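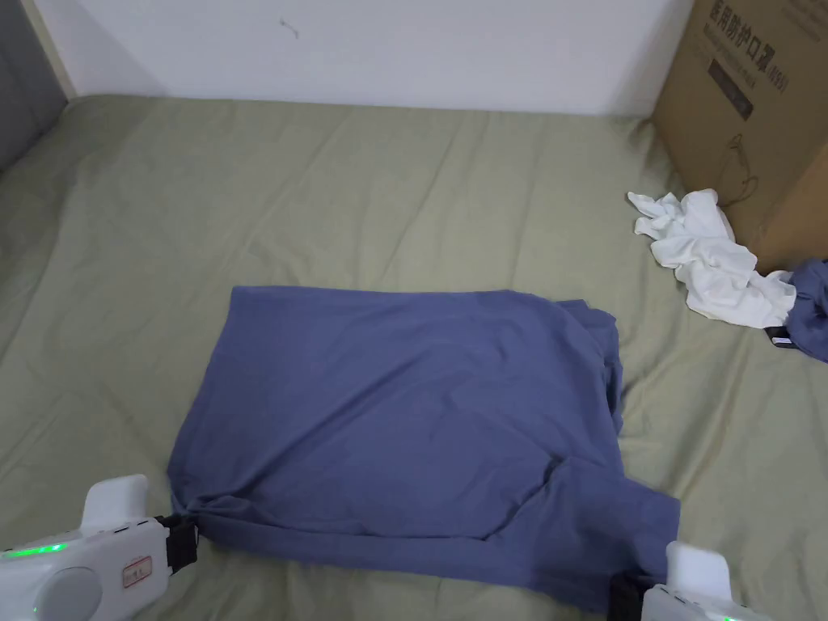 Any T-shirt can be folded into a rectangle if you stop being so fussy about rectangles, wrote Afroza Ranasinghe under my last review, and she would like me to get to the part about whether the thing is any good to wear.

Fair. I'll get there. But I've folded the Arnitau crewneck after each of its 18 washes, mostly on the bed, and I feel I've earned a few paragraphs on the subject.

## Arnitau crewneck tee, cotton, in "Orkside"

Orkside is the color. The website calls it "the hour before the ferry." I call it blue-gray, and in some light it goes a little periwinkle, a word I had hoped to get through life without typing in a clothing review. It's a good color, soft and muted, and it goes with everything I own, including a sage-green sheet, so the shirt can spend all afternoon on an unmade bed and look like somebody planned it.

I bought mine at Kodikara, the shop with the bell on the door and the one fitting room, back in February. Gayan Kodikara rang it up himself and told me it would "relax." I've been sold shoes with that sentence. In this case he was right, although I think he meant the fabric and I think it was mainly the hem.

### The fit

I wear a medium in most things and took a medium here. The shoulders sit where shoulders should. The body is straight and a little roomy, which suits a man who has opinions about lunch. It's long enough to stay tucked in while you reach for a high shelf and short enough to leave out without looking like you're on your way to bed.

The collar is the best part. It lies flat, it doesn't choke, and after 18 washes it hasn't developed that bacon edge that makes a perfectly decent shirt look like it has given up. I've owned shirts at twice the price with collars that didn't make it to summer.

The sleeves are on the short side and cut wide. They're comfortable. They're also the source of all my trouble.

### The folding

My method is the ordinary one. Face down, sides in, sleeves back over themselves, bottom up to the top. On most shirts that gives you a tidy packet. On the Arnitau it gives you something that's a rectangle along the top edge and a negotiation everywhere else.

The cut-wide sleeve doesn't want to be part of the group. You tuck it under, the side gets thick, and you end up with a lump along the seam. You pull it out to try again and now there's a flap hanging off the corner. I have taken to leaving the flap. In the drawer it faces the back, where it can reflect on its choices.

The hem is the other offender. It likes to roll and twist a little as you bring it up, so you have to hold both bottom corners and pull before you lay it down. Hold one corner and you'll get a diagonal crease running off to the side, and cotton this soft remembers. I don't iron T-shirts. I did once, in my twenties, for a wedding I was not in.

A hard surface helps. I tried the kitchen table and the results were noticeably squarer, but the kitchen table had a crossword and some toast on it, and the bed is where the laundry gets dumped. If your sheet is as wrinkled as mine usually is, smooth out a patch first. I know this perfectly well and do it one time in three.

I also borrowed a Plomitz folding board, a hinged plastic affair that flips your shirt into shape. It works. The shirt came out flat and every bit as wide as the board, and too wide for my drawer. I gave the board back.

### The wash

Cold, inside out, low heat in the dryer. It came out a touch shorter the first time and has held its ground since. The color has faded slightly and, I think, for the better. There's no pilling apart from a small patch under the left arm, where my bag strap rubs, and I can't blame Arnitau for my bag.

It does crease. Lightly, all over, the way a shirt does when it's been sitting folded under four other shirts. Ten minutes on your back takes care of most of it. If you need a T-shirt that looks pressed, you may need a shirt with buttons.

### What other people say

The Arnitau site had 2,795 reviews of this shirt when I looked, and 1,607 of them gave it five stars. I read more of them than was good for me. A surprising number say only "shirt." One, for which I have a lot of sympathy, took off two stars for "sleeves, attitude of."

### Should you buy it

I'd buy it again, and I have, in the charcoal, which folds the same way and shows it less. If you hang your T-shirts, ignore everything above past the part about the collar. If you file them upright in a drawer, in a row, by shade, this one is going to lean on its neighbors and you should know that going in.

- **Collar:** excellent
- **Color:** excellent, name aside
- **Fabric:** soft, creases easily, has behaved in the dryer
- **Hem:** wanders
- **Sleeves:** see one-star corner of my drawer
- **Overall:** four stars out of five

To answer Afroza, then: yes, it's good to wear. I'm wearing it now. I'm told the charcoal is back in stock in medium at Kodikara, and the Orkside is down to small and extra large.

*Posted 21 Nov 2024. Next up, dish towels.*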